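Search this guide Enter keyword Go

Kavia Scrapbook Planner: Getting Started
Section 3 – Setting up your first collection

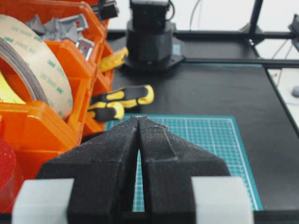
Before you begin

Hello and welcome! Pour yourself something nice, because this part is meant to be enjoyed, and the whole thing takes 20 minutes if you don't stop to admire your old layouts (I always do).

1. Open Kavia and choose New Collection from the side menu.
2. Give it a name you'll know a year from now. "April cards" is better than "Misc", believe me!
3. Add your papers, stamps and stickers one at a time, or bring in a list you already keep in a spreadsheet.
4. Pick a cover color and press Save.

Note: A single collection holds up to 400 items. If yours is bigger – my own stash stands at 3,931 pieces, and yes, I'm still shopping – split it by theme or by season and link the parts together under Groups.

Caution: Deleting a collection also deletes the notes inside it, so please export a copy first.

5. When you're happy with it, press Share to send the list to your crafting friends.

Guide written by Shu-fen Yeh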